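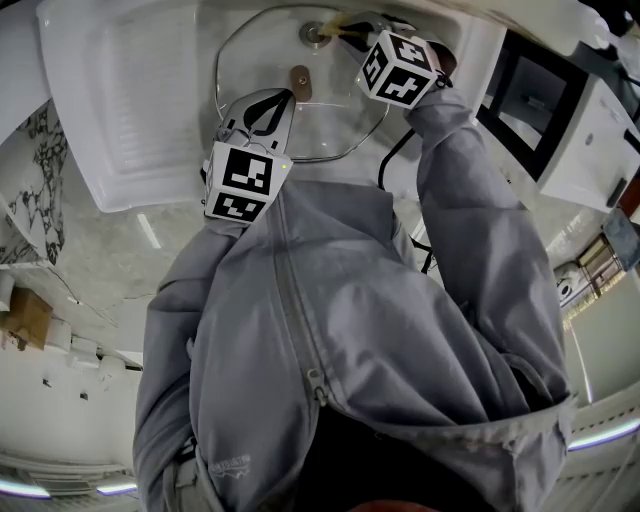

Bathroom sink stopper does not stay closed and water goes down slowly

Posted by Vendula Hájek, 4 Oct 2024

Hello to all. I have a white sink in the small bathroom of my rented flat and it has two troubles together. First, the water goes down very slowly after I wash my hands. Second, when I want to keep water in the sink, it disappears in 11 minutes, I measured it with the kitchen timer. The stopper is the kind you push down with a finger and it pops up again. There is no rod behind the faucet.

I tried hot water and a spoon of dish soap, no difference. I would like to take the stopper out and clean it, but I am afraid to break it. Do I turn it or do I pull it? The shop Barrera sells a new one but I prefer to repair the old one if possible.

3 replies

Zotberg
If there is no rod, it is almost sure a push type, and these you unscrew. Put it in the open position, hold it with a rubber glove and turn to the left. Do not use metal pliers directly on it, they leave marks on the shiny part. If it turns but the whole drain turns with it, stop and hold the pipe under the sink with your other hand.

When it is out, you will find hair and gray soap around the stem. Take it away with paper and put it in the garbage. Then look at the rubber ring under the cap. If it is flat or has a cut, this is why your water escapes. You can take the ring with you to the shop and compare – the sizes are not the same for every stopper. Clean also the edge of the drain where the ring sits, an old toothbrush is good for this. Screw it back by hand only.

Allcombe
just buy a new one, life is short. mine was replaced by the landlord for free so ask him first

Silik
I agree with the first reply, but I want to add two things. Some push stoppers have a cap which unscrews alone and the stem stays in the drain. In this case there is usually a slot for a flat screwdriver on top of the stem. Please put a cloth in the sink before you begin, so a tool that falls will not chip the surface.

And if the sink is still slow after cleaning, the dirt is lower, in the bend of the pipe. Put a bucket under it before you open the big nuts. I forgot the bucket one time and had to dry the whole cabinet.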